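The Thursday Prescription

My aunt Rokeya didn't trust anything that came through a letterbox, and she trusted tablets that came through a letterbox least of all. So when I told her I'd ordered her blood pressure pills from Hilteo, she put down her tea and looked at me as if I'd bought them off a man in a car park.

"What's wrong with Mr Kanagaratnam?" she said.

Well, nothing was wrong with him, except that he'd shut the shop in June and gone to live near his daughter. We'd been to his leaving do. She'd had two slices of cake and cried on the bus home.

"He might come back," she said.

I'd done it all properly. I'd checked the register, rung the surgery, and filled in a form with 23 questions on it, one of which was whether she was pregnant. (She's seventy-eight. I read that one out to cheer her up and she said it was none of their business.) The parcel was due on Thursday, before noon, and I'd taken the morning off to be there when it came.
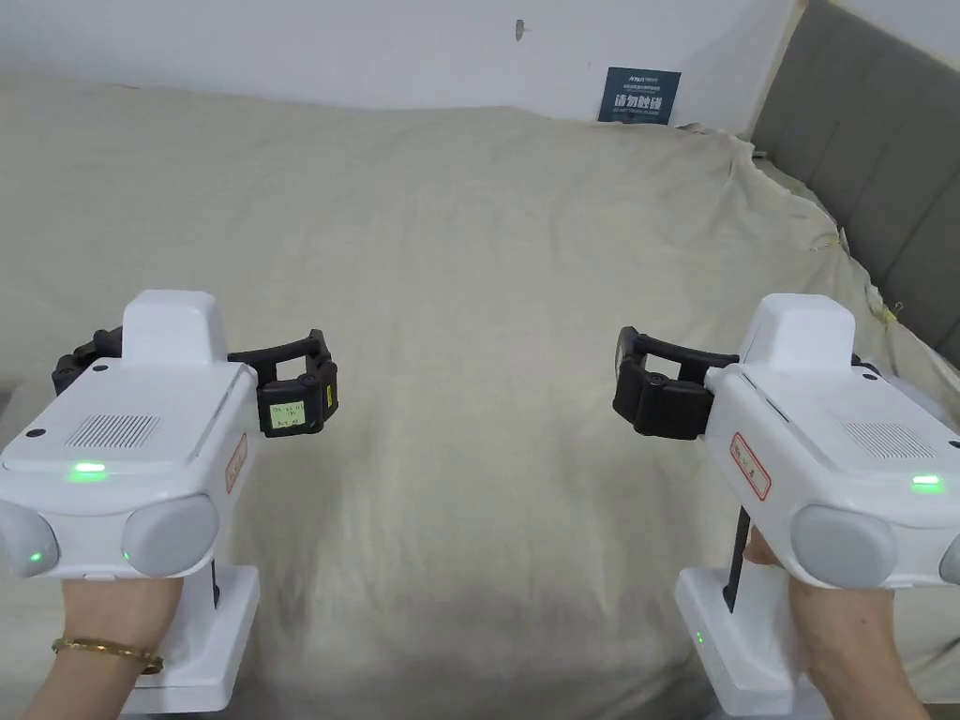

By eleven she'd moved her chair to the front window. She had her cardigan buttoned up to the neck and her handbag on her knee, like someone waiting to be called in for an X-ray.

"Tania Sultana's boy got his from the internet," she said, "and his hair went."

"That was hair stuff, Auntie. He was trying to keep it."

"Well, then."

Noon came and went. I looked at the tracking, which said our parcel had been delivered and signed for by somebody called Obaidul. We don't know an Obaidul. I went up and down Ranasinghe Road knocking on doors, and at the far end, in the flat over the dry cleaner's, I found him — a tall man in slippers, holding our box and looking every bit as cross as I felt.

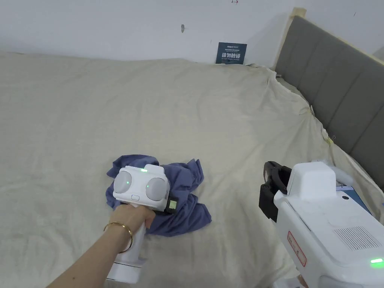 A bed by a plain white wall, with a rumpled sheet

"I've got yours," he said. "Have you got mine?"

I hadn't. His had gone to somebody else altogether, and he was down to his last two tablets and pretending not to be worried about it. I told him to ring the surgery. He said he'd been ninth in the queue, then seventh, then cut off. So I did what my aunt would have done, and brought him home with me.

She opened our box at the kitchen table with her glasses on and the old packet next to it. She checked the name, the strength, the date and the spelling of Samarakoon. She read the entire leaflet. Then she turned to Obaidul and asked him what he was missing, and he told her, and she picked up the phone.

I don't know how she does it. I've sat through that hold music till my ear went numb. She got Tharushi on the desk straight away, asked after her mother, and had an emergency supply waiting at the chemist by the station for half past four.

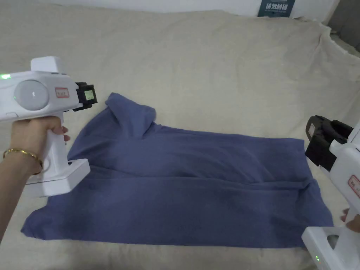

Folded clothing laid on a cream sheet

"You'll need your coat," she told him. "It's a cold walk, that."

He went back for his coat, and for some proper shoes, and I washed up the cups. She'd put our new tablets in the biscuit tin with the others and was writing the date on the lid in biro, as she always has.

"So are we keeping Hilteo, then?" I said.

"I don't see why not," she said. "That leaflet was very clear." She moved her chair a bit closer to the window. "Is he married, do you know?"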